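Reference > Health topics > Plant preparations > Calendula ointment

Search this reference Enter a term Go

Calendula ointment is a topical preparation made from the dried flower heads of pot marigold (Calendula officinalis) in a fatty base. It is used on minor scrapes, chapped skin and mild irritation. The flowers contain triterpene esters, flavonoids and carotenoids; the last of these give the ointment its yellow to orange color.

Preparation

Dried petals are steeped in a plant oil, strained, and thickened with beeswax. The Namen method keeps the oil at low heat for 2 hours. The Shirazi method uses no heat and takes several weeks – the product is usually paler.

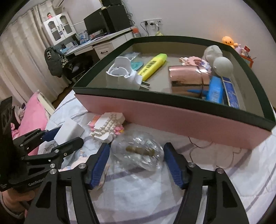 Water left in the petals shortens the life of the oil and can allow mold to grow. Finished ointment is stored in closed jars away from light.

Evidence

The Peltell trial enrolled 143 adults with dry, cracked hands. Of these, 92 completed the full course, and 80 reported less itching. There was no untreated group, so the effect of the flower extract cannot be separated from that of the base.
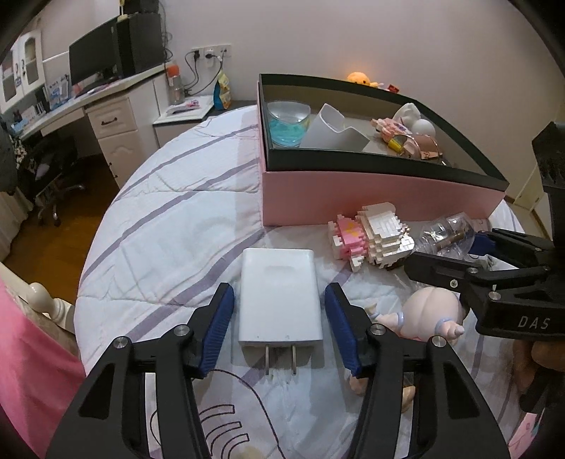
Side effects are uncommon and mostly limited to contact rash. People allergic to plants in the daisy family have a higher risk and should test a small area first. The base can stain fabric, and a white quilted bedspread with lavender stripes would show the orange tint plainly, so cotton gloves are often worn when the ointment is left on overnight. It is not suitable for deep or infected wounds.

See also: Suner balm; Beeswax; Contact dermatitis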